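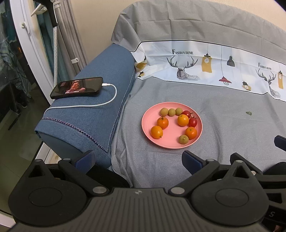 News > Neighborhood > Backyard Fruit Exchange

Fruit exchange moves to the Takagi Street lot in August

The backyard fruit exchange will run from the Takagi Street parking lot through August while the floor at Stiltenon Hall is being replaced. Tables open at 9 a.m. and close at noon, same as before. Park on the street, as the lot itself will be full of tables.

Last season 218 households brought something at least once. Most of it was lemons, and a good part of the lemons went home with the people who brought them. If your tree is a lemon, please bring one grocery bag at most and leave the rest on the branch. Lemons keep well there for weeks.

What we run short of is small fruit. Kumquats, figs and cherry tomatoes are usually gone in the first half hour. Kumquats are mostly a winter and spring crop here, but several older trees on Drasinent Avenue carry some fruit in summer, and those owners have said neighbors may pick if they knock first. Clip the stems instead of pulling. A pulled kumquat often tears at the top and goes bad in two days.

Nawal Kabbaj will be at the corner table with her notes on feeding citrus in pots. She has grown kumquats on a second-floor balcony for years and feeds them lightly from early spring until the weather cools, then stops. Her other advice is about water: let the top two inches of soil dry out, then soak the pot until it drains. Yellow leaves on a potted tree can mean too much water as easily as too little, so check the soil before doing anything else.

A few rules have changed. Fruit that has been on the ground goes in the compost bin by the gate, even if it looks fine. Eggs, honey and jam are not part of the exchange this year – the permit covers whole, uncut fruit and vegetables only. Please write the name of the variety on the bag if you know it. "Orange, old tree" is fine if you don't.

We have 40 picking poles to lend, all with new baskets. They go out for one week and can be returned to the bench outside the hall. Two of last year's poles are still missing, both with green tape on the handle. If one is in your garage, just leave it on the bench.

Leftover fruit goes to the Podance kitchen at noon. They can use nearly anything, but they have asked for no more grapefruit until September.

Recent items
Stiltenon Hall floor work: which doors are open
Street tree trimming on Drasinent Avenue
Seed library hours
Lost and found, July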